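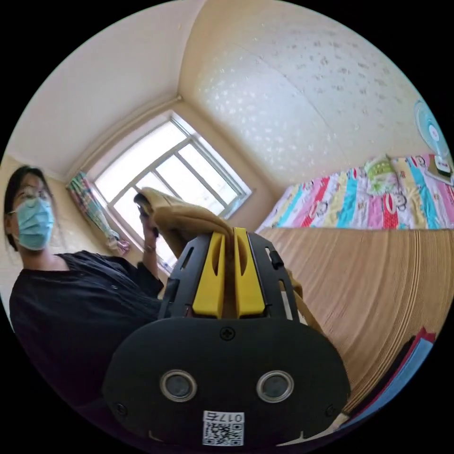

Moving Mum into our back bedroom, the small one, and hay fever has followed her

Hello everyone, I've been reading this site for years and finally have a reason to post, so please bear with me because I do go on a bit. My mum came to live with us in May, after she sold her flat in Asedton, and she has taken the little bedroom at the back of the house. She loves it, mostly for the bright window, and she would sit by it all day if she could. The trouble is her hay fever, which was never this bad before. She has got into the habit of wearing one of those light blue disposable masks indoors, with her glasses perched over the top of it, and it breaks my heart a little to see her like that in her own room. She takes a tablet every morning and the chemist has already changed it once. We back on to a field of long grass, which I'm sure doesn't help, and there is a big birch two gardens down.

What I would really like to know is whether there is anything we can do to the room itself. We've talked about an air purifier and my brother-in-law swears by his, a Zervas, but when I looked at the price I had to go and put the kettle on. There is a carpet, quite an old one, and curtains that came with the house. Would it be better to spend the money on getting the carpet up? She feels the cold, so I'm a bit nervous about bare boards. Also, is there a right time of day to have the window open? She can't bear it shut all the time and neither could I. Any advice very gratefully received, and sorry for the essay!

Posted by backbedroom_bev

Oh, your poor mum, I do feel for her. I've had hay fever since I was at school and I have tried more or less everything, so let me tell you what has made a difference in our house and you can pick out whatever suits.

Start with the window, as it costs nothing. Grass pollen tends to be up in the air in the morning and then comes back down in the early evening, so those are the times I keep mine shut. I open up in the middle of the day if the count is low, or after a good long spell of rain, and I close everything again by five o'clock. It does vary with the weather, so have a look at the pollen forecast over breakfast — it soon becomes a habit, like checking whether to hang the washing out. Speaking of which, don't dry her bedding on the line in June or July, however tempting it is. I did that for years and wondered why I woke up with my eyes glued together.

Next, the curtains. If they came with the house, they may not have been washed for a very long time. Take them down, give them a wash if the label allows it, and see how she gets on. You can also buy pollen mesh for the window, which fixes on with sticky tape you can peel off later. Mine is from Markora and it has lasted three summers, though it does make the room a touch dimmer and she may mind that if the light is what she loves.

As for the carpet, I wouldn't rush. Vacuum it slowly, twice a week, with a machine that has a decent sealed filter, and wipe the sills and the bedside table with a damp cloth. A dry duster only sends it all back up again. If you do decide to take the carpet up, a washable rug by the bed keeps your feet warm enough. We had ours done with vinyl and the whole job came to £237 for a room not much bigger than a cupboard, fitting included.

And do get her to rinse her face and change her top when she's been in the garden. My husband thought I was being fussy until he tried it himself. If the tablets still aren't doing enough, it's worth her asking about a nasal spray, as they need starting early and using every day to work properly. Somebody ought to check it sits all right with anything else she takes. Give her my best!

Posted by mrs_marrow

Purifier, definitely. We got one and it's been great. Ours was under £100 in the sale and it's only noisy on the top setting. Check the room size on the box before you buy, and look up what the replacement filters cost because that's where they get you. Keep the window shut while it's running or there's no point.

Posted by tallpaul_allotment

I agree with most of what's been said, but I'd add that if she was fine in her old flat and is bad now, it might not be pollen at all, or not only pollen. We went through this with my dad. He was sneezing well into October and it was dust mites in an old mattress that had been sitting in our spare room. Has she brought her own bed or is she using one of yours? Zipped covers for the mattress and pillows helped him more than anything, along with washing the sheets at 60. There's a good long thread on Wikitz about telling the two apart — worth a read with a cup of tea. If she gets wheezy or tight in the chest at all, please get her to the doctor and don't wait for the season to end.

Posted by lanternhill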